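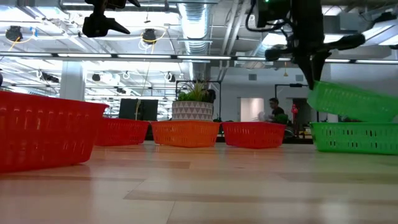 Friday, September 17, 2021
From: Lamduan Ongart
Subject: Re: Bond buying and the autumn meeting

> I can't see the bank touching the purchase programme before
> Christmas. Prices are up but wages aren't, and they'll call it
> temporary again. Anyone think otherwise?

I do! Not by much, but I do — and I've been itching to write in since your message came round on Tuesday.

Have a look at the Berketti note if you still get it. Their argument is that the bank doesn't need to announce an end to anything, it can just buy a bit less each month and let people notice. I read it twice on the train and it's a lovely piece of work, clear as day, even the bit on gilts that I normally skip.

Where I part company with them is on wages. The Prustex survey asked 400 small employers and 71 of them had already put pay up this year, before the furlough scheme closes. That's more than I expected, and I'd love to see the same question asked in the spring.

Rates are another matter. I'd leave those alone for a good while yet — 10 year yields have hardly stirred.

Has anyone got the old Bellus paper on the last round? My copy stops at page 24.

Lamduan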